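Mukasum Open Day

The Mukasum Open Day is a public demonstration of robot training methods held each May by Mukasum, a household automation laboratory in Warnine. Its main event is a session in which operators carry out kitchen tasks with hand-held grippers - the recordings are later used to train robot arms.

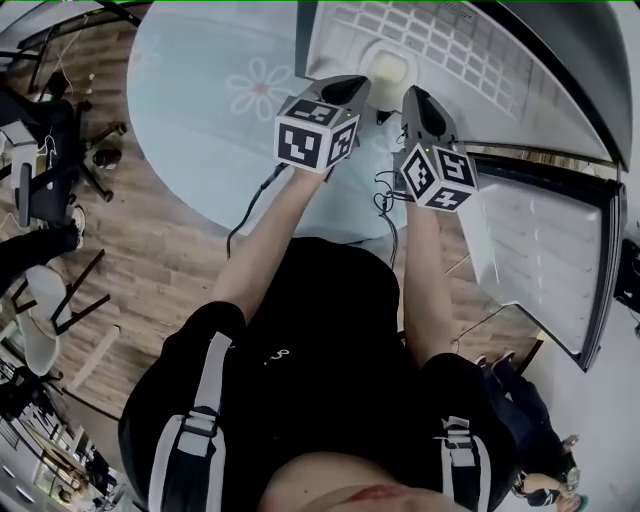 Sessions last 23 minutes and are repeated until 2 p.m. Visitors may try the grippers under staff supervision, in groups drawn by ticket. The most recent edition received 1,070 visitors, of whom 70 took part in a session.

The event was first held at the Londoño Building and moved to its present rooms when the laboratory merged with Sollora, a maker of gripper parts. Admission is free.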